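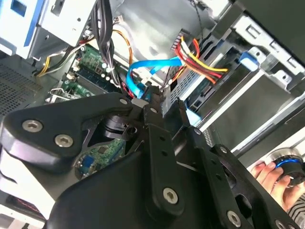
7th October

Tarkcombe workshop, long bench. Desktop tower, side panel off, from the Geerts batch. Job sheet 161.

Started on the tower today after putting it off for most of the week. The job sheet says "strip, sort, note condition", so that is what I am doing, in that order as far as the cables allow. It is a crowded case. Whoever built it ran everything straight from one end to the other by the shortest route and then added to it later, and there are no ties that I have come across so far.

Order of work I settled on:

Data cables first. The bright blue SATA cable loops over the board and gets in the way of everything under it, so that one goes before anything else. White connector on the end. Check for a latch before pulling. On the last machine from this batch I pulled without checking and took the plastic collar off with the plug, and the board went down a grade on the Kamitz list.

Then the black bundle that comes down past the drive cage. Trace it back to the supply before unplugging anything. The thin orange wire crosses near it and I want to know where both ends go before I move it. Same for the yellow and white bundle coming out from behind the cage, which runs down towards the side wall. I have put a query on the sheet against both. The short red wire near the blue cable is a query as well. Could be an afterthought, could belong to the front panel.

Drive cage after that. Light grey metal, blue plastic strip along the front edge. I don't know yet whether the strip is part of a release or only trim. Don't lever it. If it is trim, leave it on the cage and weigh the two together, as Gemolell take them mixed at the moment. If they change that in January we will have to go back to separating plastics at the bench, and I would like the small cutters sharpened before then.

Board last. Green, plenty of small capacitors on it, a white header, a silver bracket at one side. The capacitors want looking at under the lamp once the cables are clear. Domed tops go on the sheet as a fault even if the board is otherwise tidy. I'll do the bracket screws by hand, short driver, because the electric one slipped on the Geerts machine before this and left a scratch across two tracks.

The perforated panel in the case wall stays with the case. It was asked on the phone whether we split mesh out as a separate line and we don't – it all goes in the steel cage outside.

Bench notes. The shallow trays are better than the tubs for this job. Tubs fill up with cable and the screws go to the bottom. I have set out 3 trays, one for screws, one for cable, one for anything with a query on it, and labelled them with tape. The tape we have now doesn't hold on the trays for more than a day or so. Order the cloth kind.

Screws: keep the case screws and the drive screws apart. The coarse and fine threads look the same in a tray and it is a nuisance later when somebody is putting a good case back together in a hurry. The jar of mixed ones on the window sill needs going through as well, but that is a wet afternoon job.

Stock: cable bags down to the last 200, next box is 3000 and takes up the whole of the lower shelf, so the old keyboards have to go somewhere first. I have asked for the skip to be emptied.

Next time: finish tracing the orange wire, fill in the queries, then cage out. If anyone else picks this one up before me, please leave the board screwed down until the cables are all written up – the sheet is clipped to the lamp arm, and the pencil is on a string.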